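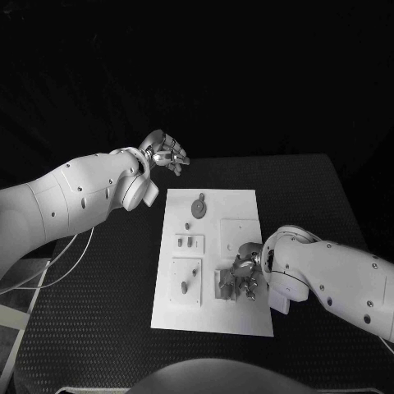
Foro de historia naval y mercante > Buques auxiliares > La reserva de Drendeo

cabo_estopa
Llevo unas semanas leyendo sobre el fondeadero de reserva de Drendeo y hay una cifra que me chirría. En todas partes se repite que llegó a haber 272 mercantes amarrados, listos para salir como transporte militar en 60 días. Lo he visto en dos revistas, en un folleto del museo y en no sé cuántas webs, y ninguna cita un documento. ¿Alguien sabe de dónde sale?

proel_68
Del libro de Rodrigues. Está en el capítulo de la reserva, con una tabla por tipos de buque. Es la obra de referencia, no le daría más vueltas.

cabo_estopa
El libro lo tengo. La tabla suma 272, de acuerdo, pero al pie pone "elaboración propia" y ya está. Ni legajo ni archivo. Que sea la obra de referencia no me dice de dónde sacó el dato.

MareaMuerta
Yo siempre he pensado que el 272 es el número de cascos que pasaron por allí en toda la historia del fondeadero, y que alguien lo convirtió en "fondeados a la vez". Mirad la carta del puerto: con las líneas de amarre que hay dibujadas no caben ni en broma, salvo que los abarloaras de diez en diez y entonces a ver quién saca el de en medio.

proel_68
En otros fondeaderos se abarloaban filas muy largas sin ningún problema. Lo de que no caben habría que demostrarlo.

MareaMuerta
Y lo de que cabían también, digo yo.

tornaviaje
Lo del número me preocupa menos que el plazo. ¿60 días para poner en marcha un vapor con años de amarre? Mi padre trabajó en el astillero de Bamska cuando llevaron allí varios de esos barcos y contaba que en alguno hubo que cambiar los tubos de las calderas enteros. Eso no se hace en dos meses, y menos con varios en cola para el mismo dique.

babor_y_cuenta_nueva
tornaviaje, depende del escalón. Había buques con mantenimiento regular, deshumidificados, con la máquina virada cada cierto tiempo, y otros que estaban allí esperando el soplete. El plazo era para los primeros. Los artículos lo aplican a todos, ahí sí que tenéis razón.

cabo_estopa
¿Y cuántos eran del primer escalón? Porque en la memoria de la inspección, la única que he podido consultar, salen 28. Veintiocho con la clasificación en vigor. De 28 a 272 hay un trecho.

proel_68
¿Qué memoria es esa? Si vamos a pedir fuentes, las pedimos a todos.

cabo_estopa
Tienes razón. Es una copia mecanografiada que compré en un lote, sin portada y sin firma. Lleva sello de la naviera Disa, que tenía el contrato de vigilancia del fondeadero. No pongo la mano en el fuego por ella -- le faltan hojas y puede que el listado siga en una que no tengo.

proel_68
O sea, que desmontas un libro publicado con un papel sin portada.

cabo_estopa
No desmonto nada. Pregunto de dónde sale un número. El papel tampoco me convence del todo, por eso no lo había sacado.

tornaviaje
Disa cobraba por barco vigilado, si no recuerdo mal. Con ese incentivo me fiaría poco de cualquier recuento suyo, pero lo esperable sería que inflaran y no que se quedaran cortos.

babor_y_cuenta_nueva
Lo de cobrar por barco también lo he leído y tampoco lo he visto documentado nunca. Apuntadlo a la lista de cosas que se repiten.

MareaMuerta
En el folleto del museo, además, pone "más de 200 buques de apoyo a la flota". Ni siquiera coincide con Rodrigues, y mete en el mismo saco mercantes, petroleros y remolcadores de la armada. Para mí ahí está el lío: según qué cuentes como reserva te sale una cosa u otra.

proel_68
Eso me parece razonable. Rodrigues incluye los auxiliares de la armada, lo dice en la introducción. Lo que no recuerdo es si separa los que estaban de paso.

cabo_estopa
No los separa, acabo de mirarlo. Y la introducción habla de "unidades", sin aclarar si cuenta las gabarras.

babor_y_cuenta_nueva
Las gabarras, lo que faltaba. Los libros de amarre deberían estar en el archivo del puerto de Bamska, si no los tiraron con la mudanza. Yo los pedí una vez y me contestaron que estaban sin catalogar.

cabo_estopa
Los pido yo en noviembre, que tengo que pasar por allí. Si me dejan ver aunque sea un tomo, cuelgo las fotos en este hilo.

proel_68
Mira también las entradas de los remolcadores. Y mientras tanto yo sigo con los 272.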